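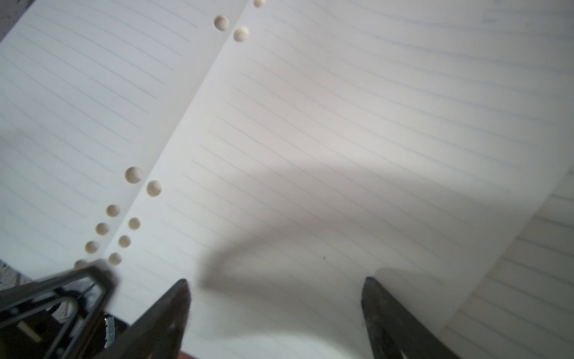

Lined loose-leaf, punched for a binder.

Review: Hundura roasting pan with rack
by Marites Dizon

Every December I cook the Christmas lunch for my husband's family, and every year the potatoes came out grey and soft. My old tray was too thin. In September I bought the Hundura pan and I have now used it 6 times, so I think I can give a fair opinion.

It is heavy. Full of turkey it is difficult for me to lift from the oven, and the handles are a little small for thick mitts. But the heat is very even. I did parsnips, carrots and potatoes together and the ones in the corners had the same colour as the ones in the centre.
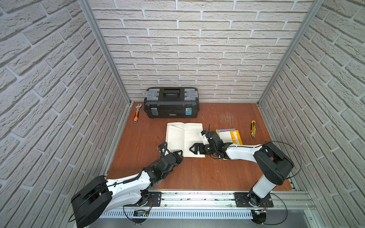
Vol. 24, No. 6

The rack I like less. The stuffing falls between the bars and the feet have left marks on the bottom of the pan. For gravy the pan is excellent, I put it directly on the stove and it did not bend. It goes in the dishwasher, but mine came out with white spots and I prefer to wash it by hand.

I would buy it again. If you cook only for two people, take the smaller one.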